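12th December
Visit to Brestano, hand-held gripper demo

Present: me, Mahnaz Nouri, Grigoris Panagiotou. Host was Iulian Moldovan. Achilleas couldn't make it, so these notes are partly for him.

Arrived during setup. Iulian gave a short talk on how they record tabletop work with the hand-held units, then let us have a go. No arm involved at this stage. The arm (they call it Herka) is in the other building and was down for a wrist bearing.

Notes from handling the tool:
- Lighter than our September prototype. Balance is still forward of the grip and I felt it in the wrist after 20 takes.
- Trigger travel is long. Grigoris liked it, I didn't. Fine control in the last part of closing is good, though.
- Fingers are printed in-house and swapped after 500 cycles whether they look worn or not. We should keep a log like that.
- Fisheye on the tool. Wide enough to keep most of the desk in view, but straight edges bend badly toward the rim. They train on the uncorrected picture. Mahnaz asked whether they had compared the two and the answer was "not properly".

Calibration: board held at several angles before each session, then one slow sweep of the desk. Iulian rejects the session if tracking drops out more than 2 times in the sweep. Ours did on the first try, my fault, moved too fast past the bare wall. Second try passed. He says brick and cluttered shelving give the tracker plenty to hold on to, and plain painted walls are the worst.

File naming is by session number only. We were session 301. No operator field, which I would want.

Open questions:
1. Clock sync between two units. Iulian referred me to Thanasis Lambrakis, will email.
2. Whether their mount fits the Baron plate. Dimensions to come. If the hole spacing is off we need an adaptor, some 2 mm thick at most.
3. Cost of the finger material. Grigoris to ask.

Return visit once Herka is running again. Bring our own calibration board.
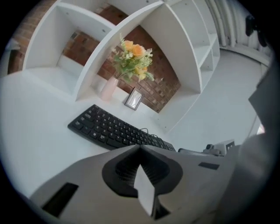
View from the tool over the desk, keyboard and shelves behind. Brestano.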